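Gripper pads and paper cups: a maintenance gallery

By Ashwin Bhat
Filed under: Hardware, Upkeep
2 pictures

The Raltard two-finger gripper is sold as low-maintenance. I have looked after one since July and I would like to know what they are comparing it to. The hand-held version is a simple thing, two fingers on a linkage with a block pad at the end of each and a thin grippy layer stuck to the inside face of the block. The linkage has given me no trouble at all. The thin grippy layer is where my afternoons go.

Our job for it is the cup task. A person holds the gripper, picks up a paper cup, puts it in a holder or takes it off a stack, and the recording goes to Bestlow to be turned into training data. Paper cups weigh next to nothing and they crush easily, so the pads have to hold without much squeeze. The Salian handbook that came with our kit says to inspect the pads "periodically." I asked what that meant and was sent the same handbook again, in a newer file format.

So I started keeping my own log, and this page goes with it. Click through for the larger versions.

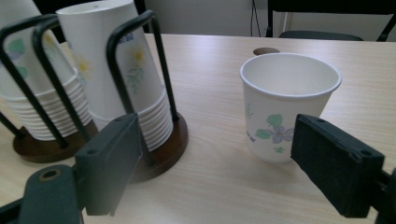
Single-cup pick, fingers open. I ask everyone to stop at this point and look at both pads before closing on the cup. It takes a couple of seconds and people still skip it. A pad with a lifted corner can feel perfectly fine in the hand, because you are squeezing a trigger and the trigger tells you very little about what is going on at the other end. The corner catches the cup wall, the cup turns a little, and somebody writes "operator error" in the notes. I went back over 780 picks from one stretch of work and I no longer believe most of those notes. I can't prove the pads did it either. We weren't logging pad condition then, which was my mistake as much as anyone's.

The official advice on fraying is to trim it. I've tried that. You get a clean edge for a while and then the trimmed part starts to come up as well, with less material left to stick down. Jatcombe sells a replacement facing that is supposed to last longer, and their leaflet gives a life figure with no word on what was being gripped, how hard, or how often. I've ordered a set. I'll believe the leaflet when the old glue comes off cleanly and the new stuff is still flat a month later.

My routine at present, for anyone running the same hardware:

Open the fingers all the way and look along the inside faces from the tip end. Looking straight on hides a lifted edge.

Press the covering down with a thumb, let go, and watch whether it comes back up. If it does, write it down, left or right, top or bottom.

Check the screws that hold the pad block. I put a paint mark across each one so I can see if it has moved. Two had, in all this time, and both were ones I had tightened myself.

Wipe the pads with a dry cloth. The handbook suggests a solvent wipe, and I stopped doing that after it softened the adhesive on our spare pair. Salian support said this was "unusual."

Leave the pivots alone unless they feel gritty. I was told to oil them every week, and all the oil did was collect paper dust.

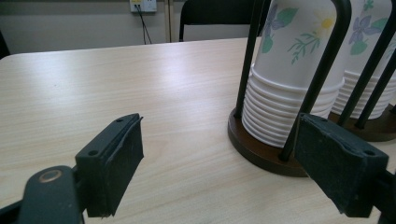

Left and right never seem to wear at the same rate, and I have heard three confident explanations for it. One is that right-handed people lean the tool. Another is that one finger touches the cup first and does more of the rubbing. The third came from a sales call and involved buying a calibration fixture. I haven't seen a measurement behind any of them. Swapping the pads side to side would be an easy test, and it's next on my list once the Jatcombe parts turn up and I have something to fall back on.

The stacks are harder on the pads than the loose cups are. You are working close to the rods of the holder, and a pad that brushes a rod on the way in picks up a scuff that later becomes a lifted edge. At least that's my theory, and it deserves the same suspicion as the other three. The log stands at 3,378 picks, with 9 entries for pad edges coming up. I don't think that is enough to draw a curve through, whatever the dashboard people say.

If you have run these pads on thin paper goods and kept notes, please send them, especially if they disagree with mine. I'm less interested in hearing that yours have been fine, unless you can tell me when you last looked.

Back to all galleries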